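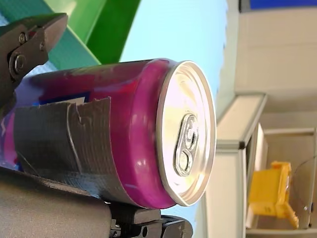 규칙 제8조

내가 클레르남턴 시험실에 들어와서 제일 먼저 받은 건 사원증도 아니고 200쪽짜리 작업 기준서였다. 표지에는 코브브리지 로고가 박혀 있고, 안쪽엔 누가 볼펜으로 '제8조만 외워도 산다'라고 써 놨다. 그래서 진짜 제8조만 외웠다! 파지한 물체는 내려놓을 자리가 확인되기 전까지 놓지 않는다. 끝. 쉽지 않은가?

문제는 '확인'이 뭐냐는 거였다. 서화영 선배는 확인이란 두 사람이 각자 소리 내어 말하는 거라고 했고, 나는 화면에 초록불이 들어오면 그게 확인이지 싶었다. 7월 22일 오후에도 우리는 그걸로 싸우고 있었다. (싸웠다기보다 내가 혼났다.) 캔 하나 쟁반에 담는 일인데 둘이서 "자리 확인", "자리 확인" 하고 복창하려니 얼마나 민망하던지. 옆방 지드브리지 사람들이 들을까 봐 나는 자꾸 목소리를 줄였고, 선배는 안 들린다며 처음부터 다시 시켰다.

"그럼 초록불은 왜 있어요?"

내가 물었더니 선배는 대답 대신 기준서를 펴서 제8조 밑의 깨알 같은 주석을 짚었다. 표시등은 확인을 대신하지 않는다. 세상에, 거기 주석이 있었다니. 나는 귀까지 빨개져서 팔 쪽으로 돌아섰다. 보라색 캔은 아직 쟁반 위에 떠 있었고, 정지 버튼에 올린 내 손가락만 괜히 뻣뻣했다.
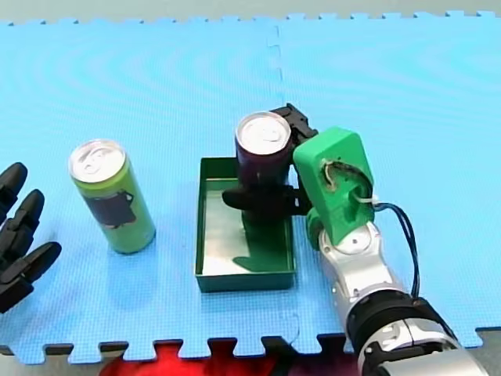 서화영은 주석을 쓴 게 자기라고, 8월 개정판에서는 본문으로 올릴 거라고 했다. 글씨가 작아서 아무도 안 읽더라고.

"표지 안쪽 볼펜 글씨도 선배예요?"

그건 강이 쓴 거라고 했다. 강이 누구냐고 물으려는데 선배가 벌써 쟁반 쪽을 보며 숨을 들이마셨다.

"자리 확인."

나도 배에 힘을 주고 따라 외쳤다. 이번엔 옆방까지 들렸을 거다.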